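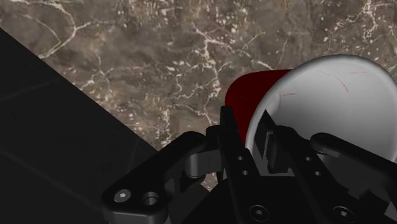 The red cup task in the simulator, gripper at the rim, on the marble counter.

Visit report: teleoperation open day at Stustska, Storkthorpe

14 shares | 9 comments

Stustska opened its Storkthorpe building to visitors in February and I went along for the afternoon session. I teach evening classes in machine maintenance and wanted to see how people are teaching arms to do kitchen and bench work without writing out every move. The visit ran from 1 p.m. to a little after 4. Parking is behind the building and the entrance is on the other side, so allow time for the walk.

The place used to be a carpet warehouse. The ground floor has the real arms, and upstairs there is a long room with desks where operators work in simulation. We started upstairs.

The simulation room

Each desk has a monitor, a headset that most people leave on its hook, and a hand controller on a short stand. The operator moves the controller and the arm on the screen follows. A trigger opens and closes the fingers. Everything the arm does during a run is saved, along with the view from the virtual cameras, and a finished run is called a demonstration. The software is called Iven. It was written in the building and they use it for both the simulated arms and the real ones, with the same controller and the same menus.

The task being shown that day was a cup task. A cup lies tipped on a marble counter next to a flat black surface, and the operator has to bring the gripper down, get hold of the wall of the cup near the rim, and set it upright. The cup is dark red outside and white inside. From the close camera you look straight into the mouth of it, past the fingers, with one side of the grip on the red and the other on the white.

I had assumed the operator would go for the whole body of the cup. They teach the rim grip first, our guide said, as it works on a wider range of cup sizes. One pad goes just inside and the fingers close on the wall. If the pad goes in too deep it fouls on the curve when the wrist turns. If it is too shallow the cup swings. New operators lose most of their runs to the second one.

A full set for this task is 95 demonstrations. The set on screen stood at 87 when we came in. Between runs the software changes the position of the cup and the stone pattern of the counter, and it can change the lighting too. The marble in our session was brown with a lot of pale veining. One of the other visitors asked why anybody would bother with such a busy surface. The answer was that a policy trained only on plain gray counters tends to do badly when it meets a patterned one, and the operators had asked for harder backgrounds anyway because the plain ones sent them to sleep.

Bad runs are kept in a separate folder. An operator marks a run as good or bad right after it ends, and a second person looks over the good ones at the end of the shift. I asked if the bad ones are ever used. Sometimes, for checking that the review step works.

Trying it

We each got a turn. There were 12 of us and 6 desks, so we went in two groups. I was in the second group, which gave me time to watch.

It is harder than it looks. Depth is the problem. With the view from the wrist camera you can see the fingers and the cup well, but it is not easy to tell how far there is to go. Most of us kept flicking to the side view. My first two tries knocked the cup away. On the third I got the pad inside the rim and closed the fingers, then rotated the wrist the wrong way and lost it. I did get one upright before the time was up. It went in the bad folder because I had paused too long halfway – long pauses get copied by the model along with everything else.

The controller has a light buzz when the fingers touch something. I found it useful. A man at the next desk turned his off.

Downstairs

The real arms are behind a waist-high rail. There were two in use. On one, an operator was showing a drawer task by hand, holding the arm by the wrist and pushing it through the motion while the software recorded. They call this leading. It is slower to set up than the remote method and the operator's own hands get in the way of the cameras, but the guide said it suits tasks where you need to feel resistance, such as a stiff drawer.

The other arm was being driven remotely from a desk at the back, with the same controller we had used upstairs. It was sorting plastic parts for a local customer, Peñalver, who want small housings laid out the same way up. I watched for ten minutes or so. The operator was quick and did not look at the arm once, only at the screen.

Practical notes

The afternoon was free but you had to sign up ahead. Coffee was provided upstairs only. The stairs are steep and there is a lift at the far end, which is not signed. Photos are not allowed on the ground floor on account of customer parts. Screenshots from the simulator are fine and they will send you one if you ask at the desk.

They plan to run the day again, with a longer slot at the desks. I would take that over a second look at the ground floor.

Share this | 9 comments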